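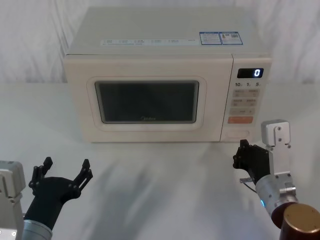 Cozinhar para uma pessoa só

Faz agora 6 meses que vivo sozinho em Sunham e passei boa parte desse tempo a aprender uma coisa que pensava que já sabia: fazer comida para um. Em casa dos meus pais cozinhava-se para cinco. Depois partilhei casa em Kneath com o Marius Preda e a Clodagh Costello, e ali cozinhava-se para três, ou para quem aparecesse. As receitas que tenho na cabeça são todas desse tamanho.

No primeiro mês fiz o que toda a gente faz. Comprei um saco de batatas de cinco quilos, um repolho inteiro e um frango. O repolho foi para o lixo quase todo. As batatas grelaram. Do frango comi quatro dias seguidos e não voltei a comprar frango até janeiro.

Foi a Clodagh quem me disse para deixar de pensar em refeições e passar a pensar em porções. Ela faz turnos no hospital de Flestley e come a horas estranhas, por isso tem o congelador organizado como um arquivo. Copiei o sistema com algumas alterações.

O que congelo

Feijão cozido, sempre. Demolho meio quilo à noite, cozo de manhã com uma folha de louro e divido em caixas pequenas com um pouco da água da cozedura. Sem essa água o feijão fica seco e a pele estala.

Arroz também, embora o Marius diga que é um crime. Tem de ir para o frigorífico logo que arrefeça e para o congelador no mesmo dia. Para aquecer, junto uma colher de sopa de água e tapo. Fica bom para acompanhar um guisado, menos bom sozinho.

Sopa, em frascos de plástico largos. Deixo dois dedos livres em cima. Sopas com batata ficam granulosas depois de descongeladas — resolve-se com a varinha mágica, mas prefiro fazê-las com curgete ou com couve-flor.

Refogado. Esta foi ideia minha e é a que mais uso. Pico um quilo de cebola de uma vez, refogo devagar com alho e azeite e congelo em cuvetes de gelo. Dois cubos dão para começar qualquer prato. A cuvete fica a cheirar a cebola para sempre, portanto convém ter uma só para isto.

O que deixei de congelar

Massa cozida, pepino (não perguntem), ovos cozidos e molhos com natas. Peixe já cozinhado também não vale a pena. Compro postas cruas e congelo uma a uma, embrulhadas.

Etiquetas

Ao princípio não punha etiquetas. Molho de tomate e sopa de abóbora congelados são iguais, e uma noite deitei sopa por cima de esparguete. Agora escrevo o nome e o mês com marcador em fita de papel. A fita sai bem se for tirada antes de a caixa ir à água quente. 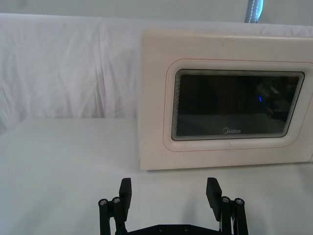 As compras

Vou ao mercado com uma lista curta e compro legumes à unidade. A banca do senhor Lukumay vende meia couve sem fazer cara feia, e ele corta a abóbora do tamanho que se pedir. No supermercado sai mais barato por quilo, mas o que se deita fora também se pagou.

Carne compro de duas em duas semanas, no talho da rua de trás. Peço tudo já separado em embalagens de uma porção. Pão compro inteiro, fatio em casa e congelo; vai direto para a torradeira.

O que ainda não resolvi

Ervas frescas. Um molho de coentros dura-me 5 dias, com sorte, num copo de água no frigorífico. Já tentei picar e congelar em azeite e serve para sopa, mas para salada não. Tenho um vaso de salsa na janela que vai resistindo.

Também não resolvi os bolos. Não há bolo para um que me agrade, por isso faço um normal de vez em quando e levo metade ao Marius. Na próxima semana vou experimentar uma receita de broa pequena, com 2 chávenas de farinha de milho, e depois escrevo a dizer como ficou.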